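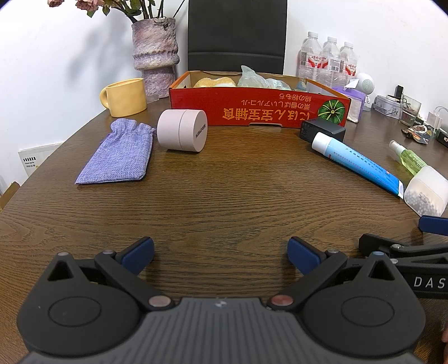
The ferry in Rornero left the Midcombe jetty at six in the morning, game time, and on build 112 it left without its passengers. The report came in during September, with a save file attached and one line of text: "They are standing in the water." I was the only tester still assigned to the harbour district. I loaded the save at home, at the dining table, which is dark brown wood with a fine grain and one curved edge, and put my notebook where the curve begins so that I could write without moving the keyboard. Then I waited for the ferry.

The passengers were driven by a schedule table. Each had a home, a destination and a boarding flag. At six the flag was set, the passenger was attached to the deck, and the deck moved. In the save, the flag was set and the deck moved, but the attachment failed. The passengers stayed at the height of the deck, above the water, then dropped slowly until their boots were under.

I reproduced it on the first attempt. On the second attempt it did not occur. I changed the weather, the frame rate and the language setting. It occurred in fog and in clear weather. It did not occur in Norwegian, and I spent an evening on that before finding that the Norwegian build was one version behind.

The fault depended on play time. After 60 hours on a single save, the identifiers for temporary objects reached the range reserved for vehicles. The ferry was deleted and replaced by a copy with the same mesh and the same bell. The passengers were still attached to the first one.

I wrote this up and sent it to Arkance, who owned the engine code. They replied that the range could not be changed before release. They suggested removing the passengers.

I left the save running that night while I considered the wording of my answer. Passenger 693 was an old woman with a basket. Her schedule sent her across to Gunnlaugsson Point each morning and back at dusk. She had no dialogue. At dusk the returning ferry docked, and she turned from where she stood in the water and walked up the jetty, along the harbour wall and in at her own door. The lamp came on in the window. At a quarter to six she came out again and walked down to the jetty.

I checked her destination flag. It was marked complete, for that day and for every day before it.

I closed the report as "works as scheduled", severity 2, and asked Arkance to leave her in. Then I went down to the harbour in the game and stood beside her until the bell rang.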